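Lindham Wrist Camera Mount Kit, Type 2

Home > Arms and tooling > Wrist mounts > Lindham Type 2

Page revised 6 Jun 2022

In stock. Sold as a kit of parts. Camera board and arm not included.

The Lindham Type 2 fits a small board camera to the last joint of a hobby or light workshop arm, looking forward past the gripper. It replaces the Type 1, which clamped to the outside of the gripper body and had to come off whenever the fingers were changed. The Type 2 sits between the wrist flange and the gripper, held by the same screws, and stays put during finger changes.

The kit is meant for people building an arm at home or in a shared workshop with ordinary hand tools. No machining is needed. A drill is needed only if your flange has a bolt pattern other than the two listed below.

What is in the kit

Adaptor plate, aluminium, 2 mm thick
Camera bracket, slotted for tilt
Clamp for the camera cable, with rubber insert
Screws, washers and spacers for both supported arms
Hex key
Paper drilling template
Printed fitting sheet

Supported arms

Rosa desktop arm, all versions with the round wrist flange. Early Rosa arms with the square flange need the plate drilled to the paper template.

Jerkeck bench arm, with the standard or the long forearm. On the long forearm the cable supplied with most camera boards will not reach the base. See Cable below.

Other arms can be fitted if the flange is flat and there is room for the plate. The centre hole in the plate clears a 16 mm boss. We do not keep a list of other arms that customers have fitted.

Specification

Plate thickness: 2 mm
Centre hole: clears 16 mm boss
Tilt range: up to 22 degrees towards the gripper
Camera fixing: four holes, M2
Finish: bead blasted, black
Lens clearance: 8 mm in front of the board before the bracket lip

The plate moves the gripper forward by its own thickness. If your arm software holds a tool length, add 2 mm to it. Small as this is, it shows up when picking thin parts off a flat bench, and it will be seen as the fingers pressing harder than they did before.

Fitting

Switch off the arm and support the forearm. The Rosa has no brake on the wrist lift joint and will drop when the power goes.

Remove the gripper screws and put them aside. They are too short to use with the plate. Unplug the gripper lead at the wrist, feed it through the slot in the plate, and plug it back in before going further. It cannot be reached once the gripper is on.

Offer the plate up with the slot facing the cable side of the wrist. On the Jerkeck the slot can be fitted in either of two positions; use the one nearer the existing cable clip. Fit the long screws finger tight, check that the gripper sits square, then tighten in opposite pairs. Thread lock is not supplied. A small amount of the removable grade is suitable on the flange screws and should be kept off the plastic gripper body.

Fix the camera board to the bracket with the nylon washers between board and metal. Do not leave these out. Several common boards have live pads close to the fixing holes, and a short here will usually take the board with it.

Set the tilt to the middle of the slot for the first power-up. Final tilt is set with the camera running.

Cable

Run the cable along the inside of the forearm and clamp it at the wrist with the rubber insert around it. Leave a loop between the wrist and the first forearm clip large enough for the full wrist roll in both directions. Turn the wrist slowly by hand to both ends of its travel before applying power and look for the point where the loop is tightest.

Flat ribbon cable is not recommended on a moving wrist. It will work for a while and then fail at the fold nearest the camera, generally with dropped pictures at one end of the roll only. A round USB lead is heavier but lasts. For the long-forearm Jerkeck, use our extension lead, listed under Cables and leads.

Setting focus and exposure

Most small board cameras arrive focused for a distance well beyond the fingertips. Turn the lens out until print held at the fingertips is sharp, and lock it with a spot of nail varnish. Anything much closer than the fingertips will then be out of focus, and there is no setting that covers both ends. Choose the distance at which the arm makes its last correction before closing.

Automatic exposure should be turned off once the lighting on the bench is settled. On a wrist camera the view can go from a wide area of bench to a single surface in one move, and the automatic setting will chase it. Colour balance behaves in the same way and should be fixed at the same time.

Close approach

At very short range one surface can fill the whole view. With no edge or corner in sight there is little for the software to measure against, and speckle in the picture can be taken for surface detail by a feature matcher set too keenly. 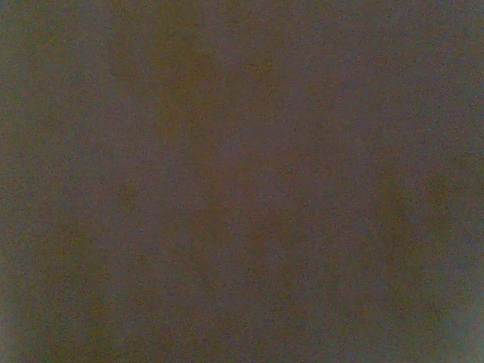

For this reason the approach should be planned from a standoff where at least one edge of the part is still in view, with the final move made on the arm's own joint positions. The Hamann driver has a setting for this, called blind distance. When the estimated range falls below it, the driver stops passing corrections to the arm and holds the last good target. Start high and reduce it in small steps. If the arm begins to wander sideways at the end of its travel, the setting is too low.

The driver also has a contrast floor. Frames that fall below the floor are marked as unusable and are left out of the matching, although they are still written to the log. Leave logging on while setting up. A run of unusable frames at the end of every approach is normal. A run of them with the arm well clear of the bench points to the exposure setting, a dirty lens or a loose connector, and these should be checked in that order.

Bench lighting is worth some attention. A lamp fixed to the bench will be shadowed by the gripper at the bottom of the move. A lamp on the forearm travels with the arm but can cause glare on bright metal. We have had the most repeatable results from a diffused lamp on either side of the work area, both set low.

Software

The mount itself needs no software. The Hamann driver is a free download from the support page and includes settings files for the Rosa and the Jerkeck, with the camera offset already entered for the Type 2 bracket at mid tilt. If you change the tilt, run the offset routine again. It asks for the printed target on the back of the fitting sheet, which must be taped flat.

Settings files made for the Type 1 will load without an error but hold the wrong offset. Delete them before starting.

Care

Check the flange screws after the first day of use and then monthly. Wipe the lens with a dry lens cloth. Solvent cleaners cloud the plastic lenses fitted to cheaper boards. In a shared workshop, fit a cap over the lens when anyone is sanding or grinding nearby.

Spares

Rubber inserts, nylon washers, screw sets and brackets are sold separately. Plates made before February have a narrower cable slot and will not pass the current gripper plug. The plug can be fed through with its shell removed, or the plate can be exchanged; write to the spares desk with the order number.

Returns

Unused kits may be returned in the original bag. Drilled plates cannot be returned.

Related items

Lindham extension lead, round, USB
Lindham lens cap, push fit
Rosa finger set, soft tips
Jerkeck forearm cable clips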